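Up at twenty to seven. Dark still, and raining against the back window. Made porridge and ate it standing up as I hadn't cleared the kitchen side from last night.

The plan for today was to sort out the round table once and for all. It has been a dumping ground since the move and I've been doing all my writing on the sofa with a cushion on my knees, which is why my neck hurts. Ilona rang while I was starting and I had her on speaker for a good half hour while I carried things off it. Her boiler has gone again. The man from Godinho can't come until Monday and she is washing up with the kettle. I told her to come here for a bath if she wants one.

What came off the table: two carrier bags of post, the box of lightbulbs, the drill, a stack of plates that belong to Consuelo, and the instructions for the shelves I haven't put up. Most of the post was for the people before us. I have written "not at this address" on all of it and put it by the door. There was a letter from Bercombe about the service charge, dated weeks ago, wanting 500 by the end of December. Paid it there and then so I don't have to think about it. Reference number 3063, writing it down here in case they say it never arrived.

Wiped the table twice. The black marble shows everything, every crumb and every ring, and the white veins in it look like scratches until you run a finger over them. I would not have chosen it, but it came with the flat and it's the right size for the room. You can walk all the way round it, which you couldn't with the old one.

Levente came by before lunch to help me shift the bookcase. We got it as far as the hall and it would not go round the corner, so it's staying in the hall. He thinks the feet unscrew. I don't think they do. He had two coffees and half the fruit loaf and took the drill home with him, having lent it to me in the summer.

After he'd gone I did the rest of the floor. Swept first, then the mop with hardly any water in it, going along the planks. There was a lot of grit under where the boxes had been.
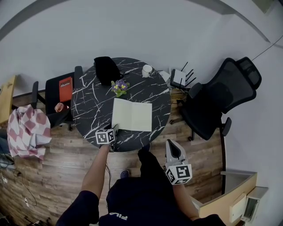
The round table, with the notebook open and the flowers near the middle.

I like the plant there. The purple and yellow cheer that end of the room up, and it gets what light there is. I have no luck with plants as a rule and have given this one until spring. Botond says I drown them. He may be right, so it gets water on Sundays and nothing in between.

The office chair still looks wrong next to the table. It's comfortable, and with the headrest up I can sit in it for a whole afternoon, but it's a big black thing for a room this size and it rolls off on its own if you get up too quickly. Looked at plain dining chairs on the Plolico site this evening. They want 40 each for the ones I liked, and 32 for a set of felt pads, which seems a lot for felt. Closed the page. I'll ask Jailson if his sister still has hers in the garage.

Wrote in the notebook for an hour, mostly lists. Things to buy, things to mend, who needs a card and who doesn't. It lies flat now I've broken the spine in, and the pages are a soft greeny cream that's easier on the eyes than white. I've decided the table is for writing and eating and nothing else. Post goes in the tray by the door. We'll see how long that lasts – I give it a fortnight.

Supper was the last of the soup with toast. Consuelo messaged to ask about her plates, so I have wrapped them in newspaper and put them in a bag on the door handle where I can't miss them. She also wants her cake tin back. I don't remember having a cake tin. Looked in both cupboards and on top of the fridge and found a lid which might be hers.

Still to do: shelves, the hall light, ring the dentist, find the tin. Bins out tonight, recycling this week. Bed by half ten if I can manage it, with the hot water bottle for my neck.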